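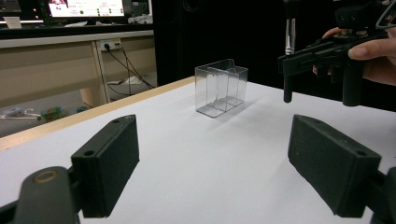

3.2 Sorting at the table

I should say up front that I came to this study as a person with a messy desk, and I think that shaped what I noticed. Heiðrún Steinarsdóttir and I had planned to look at big storage (closets, garages, the shelf over the washer) and we kept getting pulled back to the small stuff. Paper clips, spare keys, the little bag of screws that comes with a bookcase. People had a lot to say about these things! One household in Dornar spent most of our first visit on a single kitchen drawer, and we never did make it to the garage.

So we changed the plan. Starting in August we asked each household to bring their small things to a table and sort them into a divided box while they talked to us. Figure 3 shows a clear plastic box of the type I mean, open at the top, with dividers inside that split it into compartments. We liked clear walls for this because people could check a compartment from the side without leaning over it, and they did that more than I would have guessed. We also tried a solid-sided tray from Weerakoon for the first few sessions, but people kept tilting it toward themselves and spilling things, so we dropped it.

Figure 3. Divided box on a white tabletop.

The sessions had no time limit. I would sit across the table, Heiðrún would take notes, and whoever was sorting could quit whenever the box felt done to them. By the end we had notes on 275 sorting decisions, by which I mean moments where somebody said out loud why a thing was going where it was going. (We left out the silent ones. I have some regrets about that, see Section 5.)

What surprised me most was how early the categories broke down. Almost everyone began by kind, so batteries with batteries and buttons with buttons, and then hit an item that belonged with something else for reasons of habit. A tape measure wanted to live near the picture hooks. A button wanted to be with the thread and also with the coat it came off, and the coat was obviously not going in the box. Jomov (2000) calls these "neighbor items" and I think the name is a good one, though in our notes the neighbors kept changing depending on what the person had been doing that week.

Then there is the leftover compartment. Nearly every box ended up with one, and people were a bit embarrassed about it, which I found sort of touching. We had told them the dividers were only a suggestion and it made no difference at all. One woman in the Nindard group emptied hers out and started over, and the second version had a leftover compartment too, just in a different corner and with the rubber bands moved out of it. We went back to her place on 28 January 2020 to see how the box was holding up. The rubber bands were back in.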